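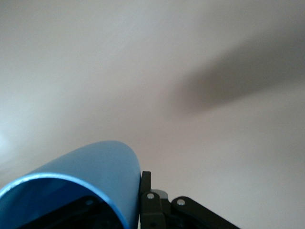

Vista desde la muñeca, pinza sobre una superficie clara

Tema: La pinza se me abre sola a mitad de recorrido

tornillo_flojo escribió:
Buenas a todos. Llevo desde octubre con un brazo montado en el taller y ya no sé por dónde tirar. La pinza es una Drevon, la de carcasa azul, con el varillaje negro al lado. Agarra bien, sube bien, y cuando gira hacia la bandeja de salida va y se abre. No siempre! Ayer hice 100 ciclos y me soltó la pieza en 13. Las piezas pesan 320 gramos, vamos, que no le estoy pidiendo que levante un yunque.

He cambiado la fuente, he bajado la velocidad y he reapretado los dos tornillos plateados del varillaje (los que se ven en la foto, uno en el soporte vertical y el otro en la barra inclinada). Sigue igual. El controlador es un Haverford de segunda mano y no da ningún error, eso es lo que me desespera.

marlu_cnc escribió:
Eso huele a cable. Si solo pasa al girar, alguno se estira en la muñeca y pierdes señal un instante. Muévelo a mano con un polímetro puesto y mira si hay corte. Y otra cosa, ¿qué hace la pinza cuando pierde la señal, se queda como está o abre?

tornillo_flojo escribió:
Pues abre. Venía así de fábrica y no lo toqué.

marlu_cnc escribió:
Uf. Cambia eso ya, antes de buscar nada más. A mí me cayó una pieza en el pie por lo mismo, y pesaba bastante más que las tuyas.

Kepa_77 escribió:
Yo no estoy de acuerdo con lo del cable. En Jotcombe tuvimos un caso clavado y era la holgura del varillaje. Reapretar los tornillos no arregla nada si el eje está comido, hay que desmontar y mirar. Y ojo con dejarla cerrada sin señal, que si te pilla un dedo a ver cómo la abres.

marlu_cnc escribió:
Kepa, con holgura se le resbalaría la pieza, no se le abriría la pinza entera. Lo del dedo te lo compro, para eso está el desbloqueo manual.

Refugio Ayala escribió:
Perdonad que me meta, yo vengo del mantenimiento de líneas de envasado. Antes de desmontar: ¿puedes sacar el registro del controlador? El Haverford guarda los cortes breves aunque no salte la alarma, están en el menú de servicio. Y mientras tanto, por favor, nadie con las manos debajo del brazo en marcha.

tornillo_flojo escribió:
Gracias, Refugio, ni sabía que existía ese menú!! Acabo de sacarlo: 1.402 entradas, casi todas microcortes en el canal de la pinza. He movido el mazo a mano y a cierto ángulo se va la continuidad. Así que un punto para marlu.

Kepa_77 escribió:
Vale, cable. Pero mírale los ejes igual cuando lo tengas desmontado.

tornillo_flojo escribió:
Que sí, pesado, jaja. He pedido un mazo flexible a Indthorpe, me llega la semana que viene. Ya lo he configurado para que no abra al perder señal y hasta entonces se queda apagado. Cuando lo monte repito los 100 ciclos y os cuento.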